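About Tandness

Tandness is a veterans' support centre in Clolitton. We help former service members and their families with pension forms, medical claims, housing and travel to appointments. You don't need to be a member to ask for help, and we don't charge for it.

The centre opened in 2000 as a drop-in morning in a borrowed hall. We now have nearly 200 members and a building of our own on Mendoza Street.

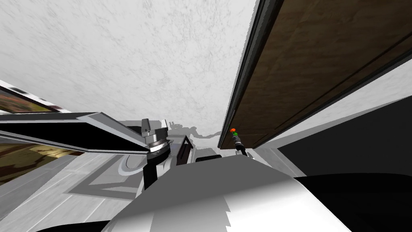
Ceiling and wood panelling

What we do

Our advice desk is open most mornings. If you are making a claim for the first time, bring your service record and any letters you have received – we can copy them for you. Members who can't get to us may ask for a home visit.

We also look after the town's honour roll, which carries 168 names from 13 local families and the farms nearby. Relatives who find a spelling error or a missing name should write to us with whatever papers they hold. Corrections are made once a year, in May, after the records have been checked. 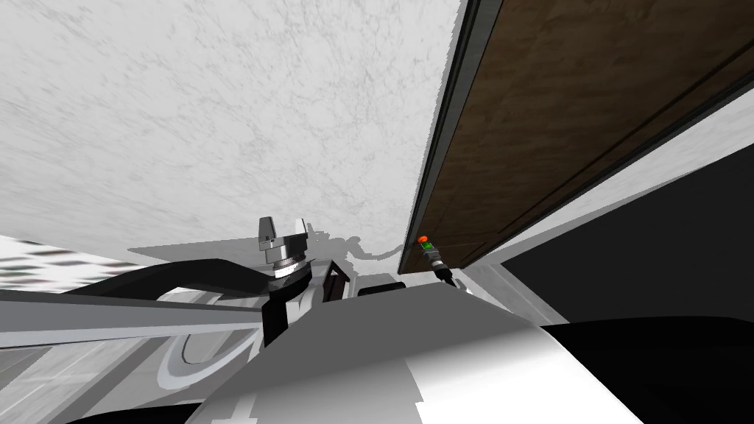
Wood panel with grey edging

The centre is run as a non-profit and is paid for by member dues, a yearly grant from the town and a donation from Fletex, a local employer. Our accounts are available at the front desk.

The hall can be booked for reunions and memorial gatherings. Families of members pay no fee, but we ask for two weeks' notice.

Page updated January 26, 2024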